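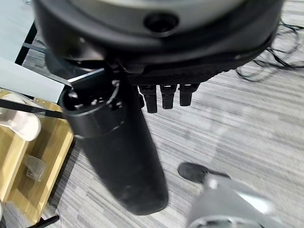 How does a learning system get its examples of a job? Somebody does the job with the machine over and over, the machine records what its cameras and joints went through, and a person sorts the recordings afterward.

Search this site Search Go

I went to the open afternoon at Uvwood in August expecting a tour and came away with a sore back and a new respect for floors. Uvwood is up a flight of stairs in Flitwood, above a shop that sells blinds, and the project it was showing off is called Dotus. The sign on the street door said ROBOTS 2ND FLOOR with an arrow pointing at the blinds.

I had pictured a hall. What you get is carpet, furniture, cables, and people in socks or sensible shoes working very close to the ground. Our group was seven, which was two more than the room wanted. We were asked to stand along the wall and keep our bags zipped, a rule I assumed was for our benefit until I saw how interested the operator was in loose straps.

The program for the day was printed on a single sheet. It promised "live collection," and live collection is what we got, for most of an hour. An attempt is called an episode. An episode begins when the operator says "go" in the voice of someone ordering a sandwich and ends when she says "stop." In between, the hand goes somewhere, does something small, and comes back. Then the room is put back the way it was, or put back slightly differently on purpose, and off they go again. The differences matter. If a thing always sits in the same spot, the system learns the spot and has no opinion about the thing. I wrote that down and underlined it, and then couldn't read my own underlining.

The wall screen showed the running total, 698 when we came in. The goal for a full day is 200. With visitors in the room they don't get near it, and they were polite enough to say so only when asked (I asked).

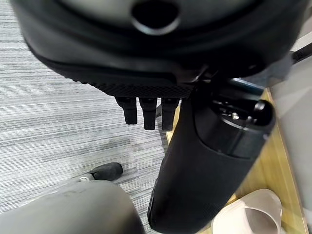 According to Lilibeth Sebastian, the episodes worth the most are the slightly clumsy ones, where the hand drifts off course and gets brought back, and a day of perfect runs makes her nervous. A system that has only ever seen things go well, she told us, has no idea what to do two inches to the left.

A man near me wanted to know whether you could simply be clumsy on purpose. Up to a point, she said, but people are terrible at faking it. They all fake it the same way, and the system picks up on the habit. He looked a bit let down. I think he had been about to volunteer.

Then came the sorting, on a laptop balanced on a box. Each episode gets replayed from the wrist camera and marked keep, drop, or ask. I liked "ask." It's where they put the ones in which the job got done but in a way no one in the room would defend. We watched a handful of replays, and I can report that from a wrist camera every room is mostly carpet. There was a cheerful argument over one of them, settled in favor of "ask," and I have a feeling most arguments there are settled that way.

They also keep a written log, in pencil, of anything changed between episodes: furniture shifted, blinds up, a different operator. The Talavera people, who lent the desks and take a copy of the recordings, had asked for it to be typed. It was still in pencil.
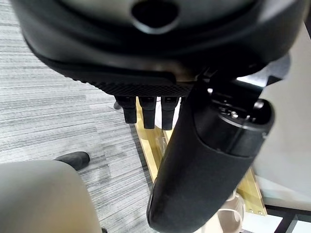 Low work at Uvwood: the fingers over striped carpet and pale wood.

Practical notes, if you go. The stairs are steep and the rail stops early. There is coffee, but it lives on the far side of the collecting area, so you have to wait for a "stop" and move fast. Wear something you can crouch in. Questions are welcome between episodes and not during, and they mean it; a woman in our group sneezed mid-episode and it was marked "ask."

I got to say "go" once, near the end. My episode was dropped.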